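The tubes have been leaning in the corner of my sewing room since last May, and every time I reached for the iron one of them rolled into my shins. So when we all got told to stay home this month I decided the plant frame was finally going to happen.

Backstory, for anyone new: I garden in a side yard that gets maybe half a day of sun, and I start way too many seedlings. They've been living on the windowsill, the top of the fridge, the dryer and (sorry, Mom) the guest bed. What I wanted was one simple frame – a rectangle at the bottom, uprights at the corners, something over the top – that I could hang lights from and throw a cover over on cold nights.

The plans are from Mahnaz Arabzadeh, whose Nullham blog I have been reading for years. Her version has a shelf in it. I left the shelf out because I can't cut a shelf straight, and I've made my peace with that.

First job was going over every tube before anything got put together. I'm picky about this now. I built a laundry rack once without looking at the pieces and didn't find the split one until it was holding up my wet jeans. I sat down with a damp rag and a cup of coffee and turned each one around in the light, looking for cracks. Little marks I don't care about. Seams I don't care about either, as long as I can't catch a fingernail in them.
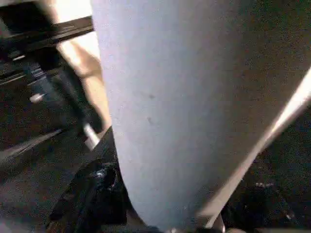
Up close and out of focus, story of my life

I got the whole set from a guy in Trerkum who was clearing out his garage, plus a bag of corner connectors, and he threw in 30 zip ties and a roll of tape I will never finish. The connectors alone would have cost me more than the plants are worth! Don't do the math on homegrown tomatoes, by the way. I did it once and had to go lie down.

Next came the plastic sheeting, which I cannot recommend enough. It means you can drag things around without scratching anything, and when you're done you just gather it up and shake it outside. Mine is left over from painting and has been through a lot.

Then the base. Lay out your rectangle, push the corners together loosely, and don't tighten a thing until you've looked at it from above. My first rectangle was a very nice parallelogram. Once the bottom is square, the uprights go in one at a time, and you will wish you had another pair of hands because they lean every which way until the top is on.
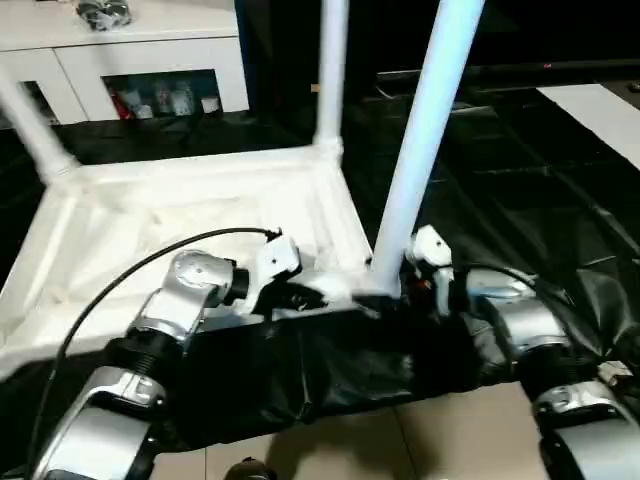
Base on the plastic, uprights going up, one of them with ideas of its own

The trick I finally landed on (thank you, Shokri, from the comments on my trellis post) is to put a little twist on the tube while you push instead of just leaning on it. Go in straight and it sticks halfway, and then you're swearing at a pole. A twist and a shove and you can feel it seat. I also pencil a line where the tube should stop, so I can tell if it's creeping back out.
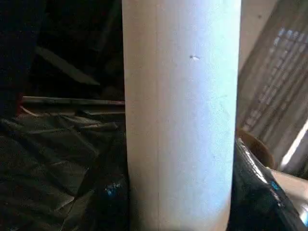 Speck and all, it's staying

The cover is next and I haven't decided what to use. Katoder carries a clear one that zips, but it's out of stock, so it may be an old shower curtain until I can get something better. Basil isn't fussy about looks. If you've covered a frame like this with something you already had in the house, tell me what it was and whether it sweated overnight!

Posted March 29, 2020
5 comments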